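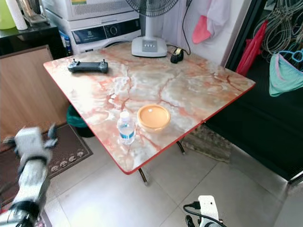 About Wirkivero

Wirkivero is a small workshop that builds two-armed household robots and teaches other people to build them. We started in a laundry room in Pornbridge and we still do most of our testing at home, in ordinary rooms with ordinary furniture. We also keep a shared workshop on the ground floor of the old Vestergaard building, where members build their own machines on evenings and weekends.

The project was started by Angus Cairns, who repaired washing machines and dryers for 14 years before he built his first arm. He wanted something that could hand him a tool while he was on the floor behind an appliance. The first arm could not do that. It could lift a spoon, and it dropped the spoon more often than it held it. He kept going, a neighbor joined him, and by the second winter there were enough people coming over that his family asked him to find another room.

What we build

Our main design is called the Wekier. It has two white arms, a gripper on each, and a camera at the head. It is meant to be built by one or two people at home with hand tools, a 3D printer and a soldering iron. The plans are free to members. The current version is the third, and it is the only one we still support.

A first build takes most people 60 hours or so, spread over a couple of months. The full parts list has 468 entries, counting every screw, washer and cable tie as a line of its own when the size is different. It looks long on paper. Most of it fits in two shoeboxes.

We kept the following points fixed through all three versions:

Every printed part fits on a small home printer bed.
Every joint can be taken out without removing the joint above it.
Cables run on the outside of the arm, so that a bad one can be found and replaced quickly.
There is an emergency stop on a cord, and it cuts power to both arms.

The outside cables are the part of the design people argue with us about most. They loop, they catch on things, and they don't look tidy. Version one had them inside the arm. Replacing one wire meant taking the whole arm apart, and Angus did that nine times in one spring. We moved them outside in version two and have left them there.

How we test

A robot that works on a clean bench may do very little in a house. Our test tasks are set in lived-in rooms and we do not clear them first. We use folding tables because they are what most of our members own. A shiny tabletop with a busy pattern is a good test of a camera, and so is a clear plastic bottle.

The basic table tasks are the same for every new build:

Pick up a small bottle and set it down within a hand's width of where it was.
Put a small object in a shallow dish without moving the dish.
Move a controller or another odd-shaped item from one corner of the table to another.
Leave a power cord alone.

The last one was added after version two. It is harder to teach than the others, and a build does not pass until it can be done ten times in a row.

After the table tasks come the upright ones. These cover doors, side panels and the gaps next to large furniture. Glossy black surfaces give us the most trouble. The camera picks up whatever is mirrored in them, and the software has to decide whether a bright streak is an object or a reflection. Matte white panels have the opposite problem, with very little on them for the camera to hold on to. When one of each stands side by side, we slow the arms to a quarter of normal speed and let the grippers come in low, near the floor, where the edges of the tiles help with distance.

We write down every run, including the bad ones. The log now holds 4000 entries. Members can read all of it and are asked to add their own. An entry has the task, the room, the lighting, the software version and a sentence on what went wrong, if something did. Please do not leave the lighting blank. It has explained more failures than any other column. 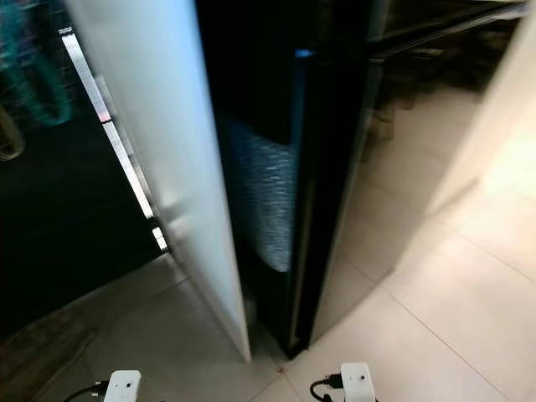
The shared workshop

The workshop has four benches, two printers, a drill press and a locked cabinet for batteries. Each bench can be booked for a month at a time, so a half-built arm can stay where it is between visits. Bring your own laptop. We supply hand tools, solder, wire and the common screws.

There is a beginner group that starts each January and another that starts after the summer break. Both are kept small, because everyone in the group builds at the same pace and shares the two printers. You do not need experience with electronics. You do need to be able to come regularly for the first six weeks, when the shoulder and elbow joints go together. People who miss those sessions usually have to redo them.

Anyone who has finished a Wekier can use the workshop without joining a group. So can people working on their own designs, after a short safety check on the emergency stop and the power supply.

Building at home

More than half of our members never rent a bench. They build in kitchens, garages, spare rooms and laundry rooms. For them we have a checklist of what the room should have before power goes on:

A floor that is level enough that the base does not rock.
An outlet that is not shared with a washer, dryer or space heater.
Space behind the robot for a person to stand with the stop cord.
No children or pets in the room during a run.

We do home visits within Pornbridge for first power-on. A visit takes an evening. Angus does most of them himself, and he will probably look at your dryer vent while he is there.

What we do not do

We do not sell finished robots. We are asked often, and the answer has stayed the same. We do not take on repair work for other makers' arms, though members are welcome to bring them in and work on them. The Wekier is not designed to lift people or to carry hot liquids, and we will not help with changes to make it do either one.

Money and parts

Wirkivero is paid for by membership fees, bench rental and a small markup on motor sets, which we order in bulk twice a year. The price list and the next order date are on the Parts page. If you need only one or two motors to replace failed ones, write to us first, as we normally have a few on the shelf.

Visiting

The workshop is open to visitors from 6:30 p.m. on open evenings. Use the side door of the Vestergaard building and ring the lower bell. There is usually at least one Wekier running, and you are welcome to hold the stop cord.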